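接着上次说自由翻译收款的事。私信里问的人多,一条条回太慢,干脆发在这里,想到哪写到哪。

先说背景。我做德译中和英译中,以说明书、安装手册、培训材料为主,偶尔有展会文案。文学不做,法律只做很简单的。下面说的都是这一块的情况,字幕和口译是另一套规矩,我不懂。

计价单位一定要在接活之前写清楚。按原文词数还是按中文字数,差别很大。英文一个词译成中文通常不止一个字,德文因为有复合词,比例更乱。对方说“千字多少”,你要追问一句,千字是哪边的字。

我自己报价一律按原文,因为原文交到手里就定了,译文长短不影响钱。按译文算的话,客户会怀疑你啰嗦,你自己也会在删不删一句话的时候分心。

国内直客习惯按中文字数,这个不用硬扭。可以接受,但要说明用哪个软件、哪个数字。Word的统计里有“字数”和“字符数(不计空格)”,两个数在夹杂英文型号的稿子里能差出不少。我见过双方各拿一个数吵了一个星期的。

标点算不算,也写进去。听着小气,写上就省事了。

重复率打折这件事单独说。翻译公司会发给你一张分析表,完全匹配、模糊匹配、新词各占多少,各打几折。表格本身没问题,问题在记忆库的质量。

前年给Imhof的一个产品线做手册,中间隔着一家代理。记忆库里有一大半是完全匹配,按表只给很少的钱。打开一看,同一个零件在库里有好几种叫法,“垫圈”“垫片”“密封圈”混着用,图号也对不上。

等于我要收着几乎不给钱的词数,把别人的旧稿全部校一遍。那次我做完了,钱没多要,因为合同里没写。教训是自己的。

后来我的报价单上加了一行:完全匹配部分如需审校,按审校价计;如不审校,我不对该部分质量负责,交稿时锁定不动。客户二选一。大多数会选不审校,少数选了审校也爽快付钱。

加了这一行以后,没有因此丢过单。之前想象的那些尴尬对话基本没发生。

最低收费也要有。三句话的更新,打开项目、查术语、导出、发邮件、开票,花的时间和一页稿子差不多。我的最低收费按半小时算,熟客攒到月底一起结,就免掉。

熟客免最低收费有个前提,是真的攒得起来。有的客户一个月就来一次,每次一句话,每次都说“很快的”。这种我后来恢复收了,对方也没说什么。

付款周期。代理公司常写“发票日后若干天”,注意是发票日还是收到发票之日,还是月底对账之后再起算。最后一种最长,月初交的稿,先等到月底,再等对账,再等周期走完。

签之前拿一张纸,假设五月初交一份稿,一步步往后推,看哪天到账。推出来的日子能不能接受,心里就有数了。

有人问预付款。新直客、金额超过2000的,我收一半预付。低于这个数的不收,来回转账的麻烦抵不上。翻译公司基本不肯预付,我也不提,改用分批交稿控制风险。

分批的意思是大稿子拆成几批,每批单独有交稿日和验收,第一批的钱没进账,最后一批不交。要在合同里写明,临时扣稿子会很难看,也说不清。

下面说催款。我手上最久的一笔欠款是848块。

数目很小,所以前面几个月没当回事。那家公司换了财务,新财务说系统里没有我的订单号,让我找项目经理;项目经理已经离职,邮箱自动回复让我找财务。

转了一圈以后我做了一件早就该做的事:把订单确认邮件、交稿邮件、对方回复“收到”的邮件、发票,合成一个PDF,按时间排好,第一页写清楚金额、日期、收款账户。一次发给财务和他们官网上的总邮箱。

过了几天就付了。没有吵架,也没有发律师函。对方财务需要的是能拿去走流程的附件,我之前发的那些“请问进展如何”,她没法拿去给任何人看。

从那以后每个项目结束我都顺手做这个PDF,存在项目文件夹里。大部分永远用不上。
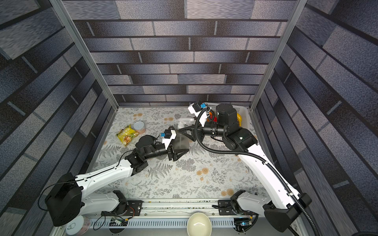 催款的措辞,我的做法是分几档。到期前几天发一封提醒,附发票,语气就是例行通知。到期后一周再发一封,问预计哪天付。问日期,别问“是否可以尽快”,后者得到的回答永远是“好的”。

对方给了日期,当天下午没到账,第二天上午就写信,引用他自己的原话。一般到这里就解决了。

再往后就是暂停新任务。正在做的先做完交掉,新的不接,并且说明原因。很多人不敢走这一步,怕得罪人。我的经验是,拖款的客户里,一部分确实只在需要你的时候才会去催财务。

真到了要走法律程序的,我没有走过,不乱讲。问律师。

再说合同里的几处坑。

“译文须达到甲方满意”。这句话要改。满意没有标准。改成按双方确认的术语表和风格指南,交稿后若干个工作日内书面提出具体修改意见,逾期视为验收。

“如有错误,扣除全部费用”。也要改。错误分大小,安全警告译反了和一个逗号用成半角,不能是同一个后果。我会要求写上:先给乙方一次免费修改的机会,扣款上限为该批次金额的一定比例。

竞业条款。有的代理写两年之内不得与其任何客户合作,“任何客户”是谁又不告诉你。合理的写法是限于通过本合同实际接触到的客户。我提过很多次,绝大部分都给改了。没给改的那家,我没签。

保密条款一般没问题,只看一条:能不能在简历上写做过哪个行业。写客户名字通常不行,写行业通常可以,提前问一句就好。

说到Zisteck,有人问我是不是还在做他们的单。不做了,和钱没关系,他们把中文部分收回到内部,自己招了人。交接的时候我把术语表整理了一份给过去,另外收了费,按小时。

术语表归谁,也值得在合同里写。如果是客户出钱让你建的,归客户。你自己多年攒的,归你,别顺手整份发出去。对方要,就单独报价。

关于术语,Jahangir Debnath跟我说过一个办法,我一直在用。他是我合作时间最长的项目经理,管的语种很多,中文一个字不认识。

他要求每个译者在交稿的同时交一张疑问表,一行一个问题:原文位置、疑问、我暂时的处理、需要谁回答。客户答完以后,表格进项目存档,下个版本接着用。

刚开始我觉得多此一举,按稿费算等于白干。做了几期以后发现返工少了很多,客户后来挑毛病,翻出表来,当时就问过,也答过,或者问过没人答。责任很清楚。

疑问表的写法有讲究。别写“这句看不懂”,写“第四节‘Anschlag’指机械限位还是指接触动作?暂译‘限位块’”。对方的工程师一眼就能答。写得含糊,他们就会拖,拖到最后由你来猜。

问题不要攒到最后一天发。我习惯通读完先发一批,译完再发一批。通读那一批往往最有用,因为那时候改主意还不费事。

有条评论问,客户给的原文本身有错怎么办。数字前后不一致、图和文字对不上、单位写错,这些都很常见。我的做法是照原文译,疑问表里标出来,不擅自改。改对了没人知道,改错了是你的事。

安全相关的例外。原文明显把“断电”写成了“通电”这种,我会停下来打电话,等书面答复再往下走。

交稿时间的问题。“周四下班前”,谁的周四,谁的下班。跟欧洲客户一定写时区。我有一次按北京时间赶到半夜,发出去以后对方回复说谢谢,明天再看,他那边还是下午。

加急费。我定的是一天超过自己正常产量的部分,加收百分之五十。正常产量是多少,各人自己量一下。拿一份中等难度的稿子,认真计时,包括查资料和自校。很多人以为自己一天能译的量,是把自校漏掉了的。

自校不能省。我的顺序是先隔一夜,再单看中文读一遍,最后对着原文核一遍数字和型号。单看中文那一遍最能抓出不通顺的句子,对着原文看的时候脑子会自动帮你补。

数字那一遍用软件跑,再用眼睛扫。软件会把“2”和“两”的差异报成错误,一大片误报,要耐着性子看完,真的错误就夹在里面。

机器翻译后编辑,很多人在问。我接,按小时报价,不按字。对方坚持按字的话,我先要一个样本,拿1000字试做,量完时间再报。样本里挑最难的一段,别让对方替你挑。

样本拿来一看,有的确实好改,改得比自己译快。有的读着通顺,意思错在关键处,这种最费时间,因为每一句都得回到原文去核。两种稿子给同一个字价是没有道理的。

有的公司会把后编辑叫成“审校”,价格也按审校给。看到审校价特别低、译文又特别工整的,问一句原译是人还是机器。问了就会告诉你,不问就默认你接受。

记账。我用一张表,列很少:客户、项目、交稿日、金额、发票号、到期日、到账日。到期日过了而到账日为空的,整行变红。每周看一次,看完就关。

用过Satus,后来退回到表格。功能很全,我用得着的就那么几样,每次打开都要等它同步。也有朋友用得很好,看个人习惯。

Otent我没用过,问的人别问了。

外币收款注意手续费谁出。报价的时候就写明,银行费用由付款方承担,否则到账的数对不上发票,年底核账很烦。碰到过中间行扣一道的,谁也没料到,最后各出一半。

汇率按哪天算也写上。我按发票日。按到账日算的话,拖得越久,数字越说不清。

税的问题我不回答。各地不一样,政策也在变,去问当地办税的窗口,或者花点钱找会计。网上帖子里写的数,包括几年前我自己写过的,都不要直接拿来用。

关于涨价。我一般在年初给老客户发一封短信,写明新价格、从哪天开始、已经确认的订单不受影响。不解释物价,不诉苦。解释得越多,对方越觉得可以谈。

有的会还价,有的不回复然后照常下单,有的从此没了消息。没了消息的那些,回头查一下账,多半也是付款最慢的。

给刚入行的朋友多说一句试译的事。免费试译,一页以内可以接受,超过就收费。把一份长稿拆成很多段,让不同的人分别“试译”,这种事一直有。看试译稿有没有头尾,从哪里切开的,大致能看出来。

收到试译后石沉大海是常态,别往心里去。过两周问一次结果,没有回音就算了。

另外,合同里的联系人至少要两个。项目经理会离职,会休假,邮箱会满。前面那笔848块,如果当初手里有第二个联系人,根本用不着拖那么久。

收藏这串的朋友,先去把手上没到账的发票列出来,看看到期日。有几个朋友列完才发现有的发票压根没发出去。

疑问表的模板有人要,我把客户信息删掉以后再放,这周要赶一份安装手册,弄完了贴在评论里。

差点漏掉,PDF合并的时候邮件要带完整的邮件头,发件人、收件人、时间都要在。只截正文的话,对方财务有可能不认。

关于分批交稿的合同措辞,下面有人要原文,我晚上翻一下,找到了单独发一条。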